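What Is a Filter, and Why Do People Use Them?

You have probably seen a photo online where someone's skin looks as smooth as an egg. Real skin has pores, freckles and small marks. When they are all gone, a filter may have removed them.

A filter is a set of instructions inside an app. The app finds the eyes, nose and mouth in a picture and then changes them. It can make eyes bigger, make a chin smaller or turn gray light into sunny light. This takes less than a second. Some filters add dog ears, and everyone can tell those are a joke. Others make changes so small that you can't spot them unless you see the first photo too.

People use filters for different reasons. Some want to be silly. Some are shy about a pimple. Some are paid to post, and they think a brighter picture will get more likes.

In July, a class in Jitthorpe tried something. Each student picked 2 photos from the app Pirkell and wrote down what might have been changed. They looked at the edges of faces, at shadows, and at straight lines such as door frames. A door frame that bends next to a person's arm is a clue. So is a shadow that points the wrong way. The class went through 60 photos and still could not agree on many of them.

Clothes can be changed too. An app can make a shirt look brighter or pull it in at the waist. Stripes are good to check, as they may go wavy in a strange spot when a picture has been stretched. They also curve when cloth folds, so one wavy stripe does not prove anything. 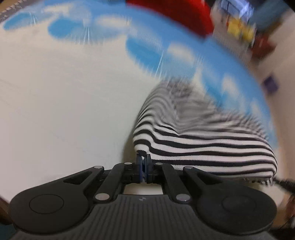
Striped cloth on a pale surface.

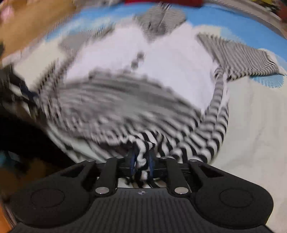 Ildikó Boros wrote in to ask whether using a filter is the same as lying. Her own answer was that dog ears are fine, but that she would want to know if a picture selling face cream had been changed.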